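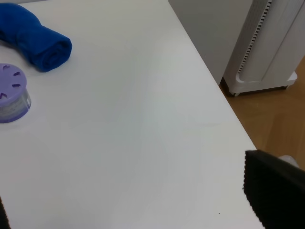
How long should a new towel soak before its first real wash?

Overnight is best, and four hours is the least you should give it. New cotton comes from the mill with a finish on the loops that makes it feel silky in the store and useless after a shower. The soak loosens that finish so the wash can carry it off.

Section 3. First Wash and Break-In

Welcome to the fun part! You've unpacked your Wellari towels, you've read the fabric notes in Section 2, and now you get to turn them into towels that really drink up water. It takes three washes, most of it waiting time. Please don't skip to Section 4 (Weekly Care) until you've finished this one.

3.1 What you need

A tub, deep sink or clean bucket big enough for the towels to move freely
White distilled vinegar, plain, 5 percent
Your usual liquid detergent, with no softener built in
A washer with a warm setting (104°F)
A dryer or a line, either is fine
The measuring cap from the Wellari box, or any kitchen measure

The cap has two lines inside. The lower line is 10 ml and the upper line is 30 ml. If you have the older cap with a single line, that line is 30 ml.

3.2 Sorting

1. Separate the towels by color. Royal, navy and brick go together. White and oat go together. Moss goes by itself for the first wash, even if you only have one.

2. Check each towel for paper tags. There is one stapled at the hem and sometimes a second inside the fold.

3. Look for long loose loops. Snip them level with the pile using small scissors.

Caution: Never pull a loop. A pulled loop takes its neighbors with it, and you can end up with a bare line right across the towel.

Note: The Lodard bath sheet weighs a lot more when it's soaked than you expect. Treat one bath sheet as two bath towels when you work out your load size.

3.3 The soak

1. Fill the tub with cold water, deep enough to cover the towels.

2. Add vinegar: 240 ml for up to four bath towels, double for a full set. Swish it around with your hand.

3. Push the towels under one at a time and squeeze the air out of them. They'll try to float. Keep squeezing until they stay down.

4. Leave them for four hours or overnight.

5. Drain the tub, press the water out against the side and move the towels straight to the washer.

The water from the dark colors may look alarming, especially with the royal. That's loose dye sitting on the surface of the yarn and you want it gone. White and oat usually leave the water a little cloudy.

Caution: Don't mix vinegar with chlorine bleach, and don't use a tub that still has bleach-based cleaner in it. The two together give off a dangerous gas. Rinse the tub well first.

3.4 Wash one

1. Load the drum no more than half full.

2. Add detergent to the upper line of the cap, and nothing else.

3. Choose warm, normal cycle, medium spin, and turn on the extra rinse if your machine has one.

4. When the cycle ends, take each towel by two corners and give it three or four hard snaps before drying. This is my favorite step in the whole guide — you can feel the loops standing up as you go!

5. Dry on medium heat, or hang in moving air out of direct sun.

Clean the lint screen halfway through. New towels shed a surprising amount, and a packed screen can double your drying time. The shedding drops off quickly after the second wash and is close to nothing by the fifth.

3.5 Washes two and three

Repeat 3.4 with half the detergent. Skip the vinegar soak. You can use the towels between washes if you like, and plenty of people do, but keep the dark ones away from pale bath mats until all three washes are done.

Note: Fabric softener and dryer sheets undo everything you've just achieved. They coat the loops all over again. Wool dryer balls are great if you like extra fluff.

3.6 Testing absorbency

1. Lay a dry towel flat on a counter.

2. Let one drop of water fall from a spoon held a hand's width above it.

3. Count how long the drop sits on the surface.

Under two seconds: you're done, enjoy your towel.
Two to five seconds: run one more wash with half the detergent.
More than five seconds: go back to 3.3 and soak overnight.

Test in the middle of the towel. The woven border near the hem is flat and will always be slower.

3.7 Folding and rolling for storage

Both work. Folding suits deep shelves, while rolling suits baskets, open racks and gym bags, and it's much easier to pull out one towel without toppling the rest.

To roll:

1. Lay the towel flat and smooth it out from the middle.

2. Fold it in thirds lengthwise, with the hem tape on the inside.

3. Start at one short end and roll with even pressure. Go firm for a bag, looser for a shelf.

4. Set it down with the loose end underneath.

Caution: Only roll a towel that is dry right through. Feel along the hems, where moisture hangs on longest. A damp roll can smell musty by the next day.

3.8 If something goes wrong

Stiff after line drying. Snap it again, or tumble it with no heat for ten minutes.

Still sheds after five washes. The drum is probably too full. Try half the load.

Blue tint on a white towel. Rewash right away in cool water and don't dry it until the tint is gone. Heat sets the dye.

Sour smell. Run the soak in 3.3 once more, then dry completely. Check the washer's door gasket too, as that's often where the smell is coming from.

Hem puckers. A little is normal with the Holst weave and eases as the towel relaxes. Stretch the hem gently by hand while it's damp.

If the puckering is still there after wash three, write to Irja Väisänen on the care desk with the batch number from the hem tag. Batch 316 was hemmed with a tighter thread, and we're happy to exchange those.

Section 4 covers weekly washing, stain treatment and how often to repeat the vinegar soak in hard-water areas.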